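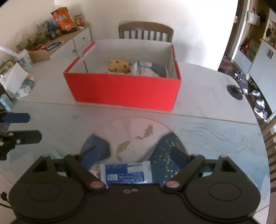 Slide 2: the box, Ludbridge evening talk

Start with the claim. A snack box is supposed to feel personal. Does it? I have my doubts. Most are filled with whatever was in the cupboard.

Ask for hands up: who ate everything in the last one they got? Pause.

Plush first, spotted side up. Fine, but it takes up room that food could have.

Packets go flat or they go in badly. The Wiltel guide says to fill every gap with tissue. I don't buy it. Use another packet.

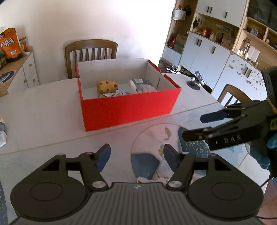 Slide 3: does the box matter?

Red looks cheerful. Postage doesn't care. Skip the ribbon bit if short of time.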